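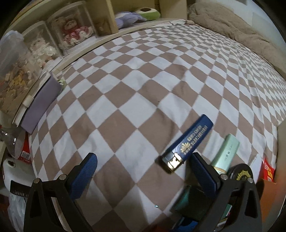
Guest Rooms at Villalba House: Frequently Asked Questions

When may I check in?
Rooms are ready from 2 p.m. Late arrivals should call the front desk at extension 71.

Are extra blankets provided?
Yes. Requests are accepted until 9 p.m.

May I cancel my stay?
Cancellations made 30 days before arrival are refunded in full. October bookings are not refundable.

Whom do I contact about lost items?
Please write to Fermín Quezada, Guest Services.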